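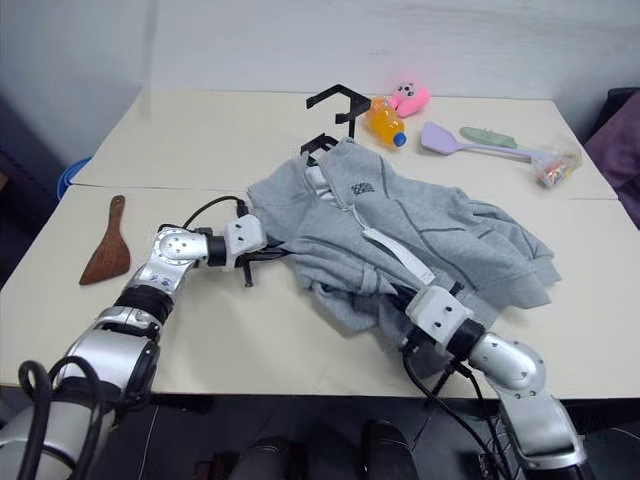 Grauer Kapuzenpullover auf dem Tisch

Prüfliste Holzwerkstatt Rullness, Monat August
Ausgefüllt von: Ineke De Haan

1. Schnitzmesser, 13 Stück: vollzählig. Vier davon sind stumpf, ich habe sie zum Schärfen weggelegt.
2. Drechselbank 2204: Not-Aus geprüft, in Ordnung. Die Handauflage wackelt ein wenig, bitte die Schraube nachziehen.
3. Absaugung: Beutel zu 70 % voll. Bitte vor dem nächsten Kurs wechseln.
4. Öllappen: lagen wieder im Papierkorb. Sie müssen in den Blecheimer mit Deckel!

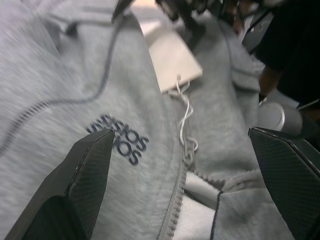 Kapuzenpullover, Aufdruck im Detail

5. Birkenrohlinge: zwei haben Risse an der Stirnseite, nicht auf die Bank spannen.
6. Verbandkasten: Pflaster fehlen, sind bestellt bei Kiridier.

Nächste Kontrolle macht Doãn.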